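Filed under: Course Materials > Shop Skills > Handouts

Unit 2: Hex keys, screwdrivers, and the drawer they live in

These are my notes from the board plus the parts I skipped when we ran out of time. If you were in the morning section you got a longer version of the hex key part and almost nothing on screwdrivers, so please read the second half. Afternoon people, the other way around (sorry).

You'll need all of this for the bracket assembly, and you'll need it again in December when the Dastik frames come out and everybody wants the same key at once.

Why we start with a drawer

I used to open this unit with a slide of screw heads. Slotted, Phillips, hex, Torx, square, the usual parade. People copied it down nicely and then went to the bench and grabbed the first thing that more or less fit. So now we start at the red chest, with the drawer open, and we talk about what you really meet when you go looking for a tool in a room that 26 people use.

Go stand in front of it for a minute before you touch anything. I mean it! Your eye gets pulled to the bright handles, the red and yellow ones especially, and the small dark stuff just disappears. Hex keys are small dark stuff. When somebody tells me "we don't have one," nine times out of ten it's in there under a screwdriver.
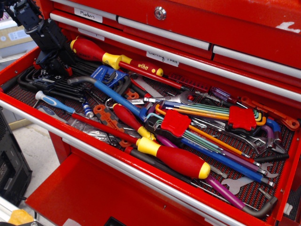 Fig. 1. The hand tool drawer, open. Hex keys toward the left, big red and yellow screwdriver along the back.

Hex keys first

You'll hear them called Allen keys, Allen wrenches, hex wrenches, L-keys. Same thing. A bar with six flat sides, usually bent into an L. The long arm gives you leverage when you put the short end in the screw, and it gives you reach and speed when you turn it around and put the long end in the screw. Most beginners pick one way and never flip it. Try this sequence at the bench:

Run the screw in by hand or with the long end, spinning it between your fingers, until the head touches down. Flip the key. Short end into the socket, hand out on the long arm, and snug it. Stop there. For the small screws in this unit you want a firm quarter of a turn at most after it seats, and if you feel it go soft, come find me before you do anything else.

Taking a stuck screw out is the same thing backward, short end first to break it loose.

Now, holders. You'll see a black holder with its L-shaped keys in it, and a blue holder with its own set. A holder looks like packaging and people treat it like packaging. Please don't. The whole value of a set is that the sizes sit in order, so you can find the one you need by trying its neighbors. A key that's left its holder is just a mystery bar. You can measure it with the calipers, sure, but you won't, you'll guess, and that takes us to the next thing.

Metric and inch

Hex keys come in two families and they overlap just enough to cause trouble. A 5/32 inch key is a hair under 4 mm. A 5/16 is a hair under 8 mm. You can put the inch key in the metric screw, it goes in, it feels a tiny bit loose, and with a light screw you'd get away with it for years. Put some force on it and the corners of the key ride up on the flats of the socket and round them off. Then you have a round hole where you used to have a hex hole.

The other direction is friendlier because the key simply won't go in. (Do not tap it in. Somebody asks every term.)

Feel for slop. Seat the key all the way down, then rock it gently back and forth before you turn. You should feel almost nothing. If it clicks from side to side, try the next size up, and if the next size up won't enter, you've probably got the wrong family. Everything on the Sirkari brackets is metric, and the smallest one is a 2 mm, and yes, that one strips if you look at it wrong.

Also check for chips in the socket. Dust, paint, a curl of metal from drilling. Half a seat is as bad as the wrong size. Pick it out with a scribe.

Long handles and sleeves

Some hex drivers have more to hold onto than a bare bar. There's a big blue one lying across the drawer, easy to spot. More handle means more comfort, and more comfort means you stop noticing how hard you're turning. I like a big driver for big screws. For the little ones go back to a plain L-key, where your fingertips will tell you when enough is enough.

T-handles deserve a paragraph because you'll use them on the Staltitier fixtures. You hold the crossbar in your palm with the shaft coming out between your fingers, and you turn with the wrist. They're wonderful for screws sitting deep in a recess. Keep the shaft straight in line with the screw; the longer the shaft, the easier it is to lean on it without noticing.

Screwdrivers

The large red and yellow one along the back is a wiha, and it has a long red insulated shaft. Insulated drivers are meant for electrical work, and the sleeve is the part doing the protecting, so it's the part you look after. No prying with it. No scraping. No using it as a punch, Aurel Bucur, I saw that. If you ever find a nick in the sleeve of an insulated driver, take it out of the drawer and bring it to me, and it becomes an ordinary screwdriver with a piece of tape on it.

And to be very clear, an insulated screwdriver doesn't give you permission to work on anything live in this class. Unplug it. We covered that in Unit 1 and it will come up again.

Then there are the thinner ones, like the purple-handled one and the slim blue and white one. Thin shaft, small tip, light work. Matching the tip goes like this:

For a slotted screw, the blade should fill the slot from side to side and sit flat on the bottom. Too narrow and it twists out and chews the edges. Too wide and it scratches whatever is around the head.

For a Phillips, go by depth. Drop the tip in, let go of everything but a light hold on the handle, and see whether the driver wants to stand up. A good match stands there almost by itself. A bad one flops over. Then push as you turn, more push than you'd think, because a Phillips tip wants to climb out.

Marleny Guzmán asked in the morning section whether a power driver would take care of all this. It won't, it'll strip the screw faster. A drill spinning at 2000 rpm has ruined the head before your finger has decided to let go of the trigger. We'll get to power drivers in the next unit, and I promise they're more fun once your hands know what a seated screw feels like.

Finding things
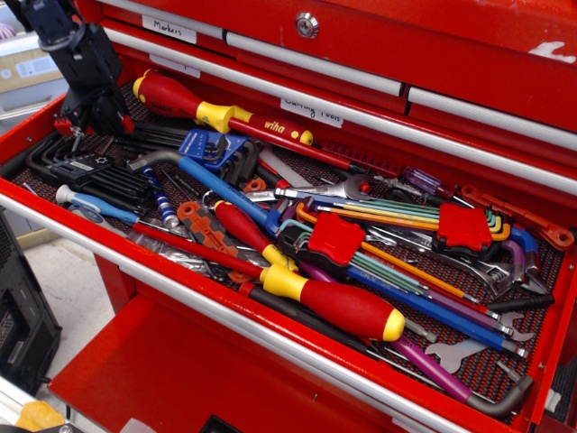 Fig. 2. Same drawer, with the "Markers" and "Cutting Tools" labels on the drawers above it.

Look at the labels on the closed drawers. "Markers," "Cutting Tools," plain handwriting on white paper. I'm a big fan. A label doesn't need to be pretty, it needs to be readable from where you're standing with a part in your other hand, and short enough that you'd use the same words if you asked for the thing out loud. "Cutting Tools" passes. "Miscellaneous" would not, and I've seen it on more drawers than I can tell you.

The perforated liner is another small thing I appreciate. Rubber mat keeps tools from skating to the back when you pull the drawer open, and the holes let grit fall through to where it isn't grinding against your good tips. Lift it and vacuum under it once a term.

What a liner can't do is keep things sorted. When tools overlap like these do, you dig, and digging moves everything, and the next person digs further. There are good ways to deal with that. Foam with cutouts is lovely and takes forever to make, and then you buy one new screwdriver and the foam is wrong. Dividers are quick. A rail for the bits is even quicker. Last year Mathias Hall spent $700 on custom inserts for one chest, and I'd have taken the money in hex keys.

My own preference is dividers running front to back, long tools behind, keys in their holders up front where you can read the sizes. You might do it differently, and I'd like to see that, so:

For next time

Draw a plan of this drawer as you would lay it out. Pencil on plain paper is great. Show where each kind of tool goes and which way the handles point (pick a direction and stick with it!). Mark the one tool you think people will reach for most and put it where a hand lands first.

Then do the seat-and-rock test on five socket screws from the scrap bin. Write down which key fit, which one almost fit, and how you could tell them apart with your fingers. A sentence for each is plenty.

Bring both to the bench along with your safety glasses. If your holder has an empty slot when you're done, check your pockets before you write to me.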